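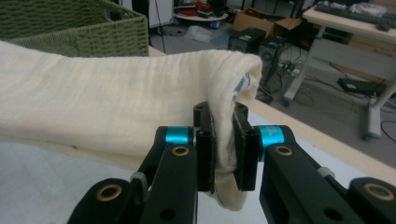 Folding and Storing Towels: Your Questions

4 min read

Most of the mail we get at Dostidside is about towels. Gaurav Rawat has run our linen room since 2014 and answered these with help from Rekha Vashisht.

How do I fold a towel so it fits a narrow shelf?
Lay it flat and smooth it out with your palms. Fold it lengthwise in thirds, then bring the short ends to the middle and fold once more. Put it on the shelf with the rounded fold facing out.

Is it better to roll or fold?
Folded towels stack well on a shelf. Rolled ones are better in a basket, where a stack tends to lean and fall over. Thin towels roll tighter than thick ones, so try one before you do the whole load.

My rolls come undone. What am I doing wrong?
Usually the first turn is too loose. Pinch the short end, turn it over on itself and keep some pull on the rest of the towel as you go. It also helps to fold one corner over before you start and tuck it into the roll at the end.

Do I need a special table?
No. Any clean, flat surface at about hip height will do. A bed is too soft for neat edges. A surface with a printed grid is handy for lining up the sides if you have one.

What about the label or printed mark?
Fold it to the inside. If you use marks to tell sets apart, leave them near a corner where you can turn back the edge and check.

Are woven baskets all right for clean towels?
Yes, as long as the towels are fully dry. Run your hand around the inside first – rough ends of weave can pull loops out of the cloth. If you find any, line the basket with an old pillowcase.

Why do cream towels look yellow after a while?
Often it is detergent that hasn't rinsed out. Wash them once with no detergent on a warm cycle. Skip the fabric softener too.

How many towels should each person have?
We suggest 3 bath towels: one in use, one in the wash, one on the shelf. Hand towels depend on the household.

Do you take old towels?
Yes, at the side door on Thursday until noon. Please wash them first. Last November we passed on around 500 to animal shelters.

Questions? Write to the Dostidside linen desk | © Dostidside | Back to top

Comments (3)

Narendra Pant
The corner tuck works. Mine used to be all over the closet floor.

Ebony Stubbs
Does the thirds fold work for beach towels? Mine end up too thick for the shelf.

Kiran Bhatia
@Ebony I fold mine in half the long way twice, then roll. Takes up more width but they stay put.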